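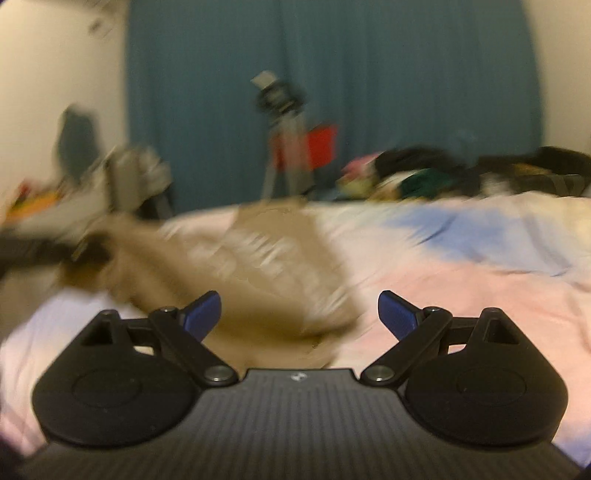 Cahier d'atelier, projet Irketti. Mars, 16 h 40
Rédaction : Wiebke Weidemann. Relecture : Ayman Ragab

Objet : démonstrations manuelles à la pince portée, série « objets souples sur lit ».

La série compte à ce stade 239 démonstrations enregistrées, dont 29 écartées à la relecture. Le motif principal d'exclusion demeure le flou de bougé pendant la phase d'approche : lorsque l'opérateur pivote le poignet trop vite, le sac en papier brun et le rideau du fond filent à l'image, alors que la pince reste nette. L'estimation de la trajectoire décroche alors pendant plusieurs images consécutives.

Consigne arrêtée avec M. Ragab : marquer un temps d'arrêt, doigts ouverts, avant toute descente vers l'objet. La rotation du poignet s'effectue avant l'avance, jamais simultanément. Les démonstrations commencées doigts fermés sont à refaire.

Étalonnage de l'ouverture : repris en début de séance selon la procédure Petersen. Écart constaté entre les deux doigts, environ 5 dixièmes de millimètre, jugé acceptable par Mme Wegener. Les patins bleus n'ont pas été remplacés. À revoir si le papier commence à glisser lors de la fermeture.

Couette aux teintes pastel : le suivi visuel y trouve peu de points d'appui. Le désordre de vêtements à l'arrière du lit est donc conservé tel quel pour la suite de la série. Mme Reinholz demande que la disposition soit modifiée entre deux lots et maintenue à l'intérieur d'un même lot.

Transfert vers le bras : non engagé. M. Teuber souhaite disposer du lot complet avant de lancer l'apprentissage sur le poste Somex. L'essai de téléopération prévu en comparaison reprendra les mêmes objets et le même ordre de passage.

Reste à faire :
- réindexer les fichiers à partir du numéro 617 ;
- reporter les motifs d'exclusion dans le tableau commun ;
- vérifier l'horodatage de la centrale inertielle.

3 commentaires · 2 partages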